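Flengate wire wall organiser and mesh basket: bench storage review
June 8, 2021

Battery changes on white remote controls are a small job that tends to spread out. The remote, the loose cover and the cells all want their own bit of surface. I fitted two pieces of wire storage beside a marble-patterned worktop to see if they would keep it clear. 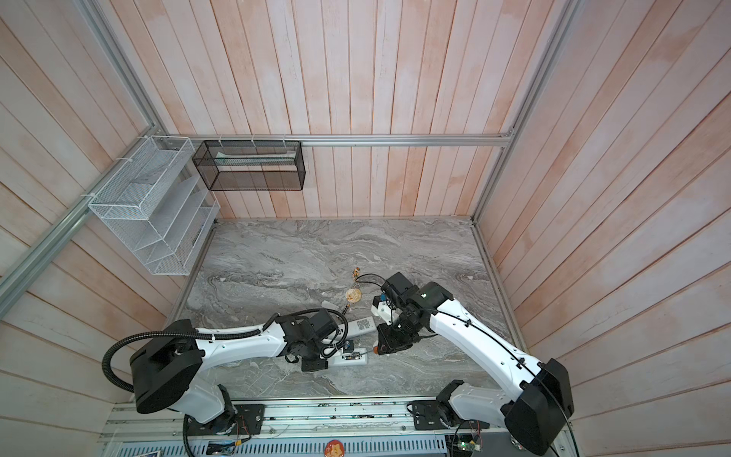 White tiered organiser on the left wall, black mesh basket on the back rail.

The organiser is the Flengate 500, bought from Clolitz for 21 pounds. It has slanted compartments and no fixing kit, so I used white cable ties. These hold it to the rail and can be cut off if the height is wrong. Four would be my minimum. 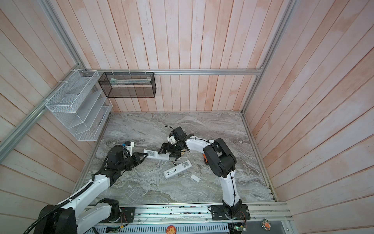 Slanted compartments suit thin items. A remote slides in upright and can be taken out with one hand. Small screws and single cells go straight through the mesh, and need a lidded tin.

The basket is the Aguiar 597. It is a plain rectangle, open at the top, and long enough for paper laid lengthwise.
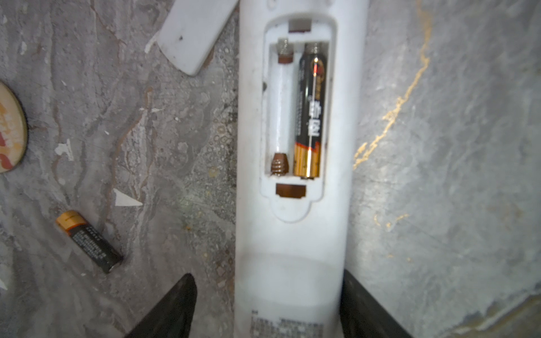 Old AA cells should never go in it with new ones. Two cells of the same make look identical once out of the compartment, so mark the spent one. Brownish contacts want a wipe with a dry cotton bud before the new pair goes in, spring end first.

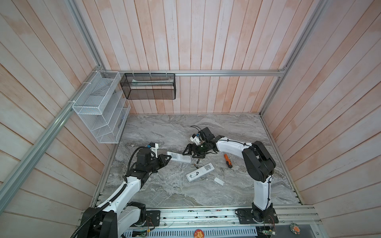 Verdict

Organiser: recommended for remotes and leads. Basket: adequate, though a finer mesh would be better. Neither replaces a parts tray.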